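Andurdale Review of Food and Household Studies
Home | Current Issue | Archive | For Authors | Search

3.2 Serving Ware and Portion Size

The second part of the study looked at whether the ware used at the table changes how much soup and rice older adults take when they serve themselves. Households in the Kubiak district were enrolled in June, and 26 of them completed both meal periods. Each household used its own dishes in the first period and a standard set in the second. The standard set included a flat tray with a raised rim.
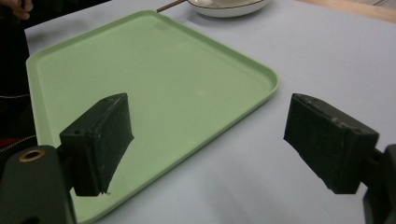 Figure 2. Light green serving tray with rounded rim.

Portions were weighed in the kitchen before the meal, and leftovers were weighed after it. The Neton diet record was filled in by the person who cooked - in most homes the same person for both periods. Records with a missing weight were left out of the analysis. 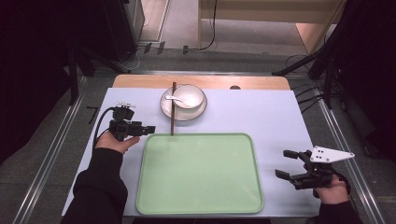 Soup intake was more sensitive to the change of ware than rice intake. Members of the household over the age of 70 took smaller first servings in the second period but were more likely to ask for another. A white bowl set on a saucer, with the spoon resting inside it, leaves little room for side dishes on the saucer itself, and several households moved these to the tray. Side dishes were therefore weighed apart from the soup.

This site uses cookies. By continuing to browse you accept our cookie policy.
© 2021 Basetti Press | Contact | Back to top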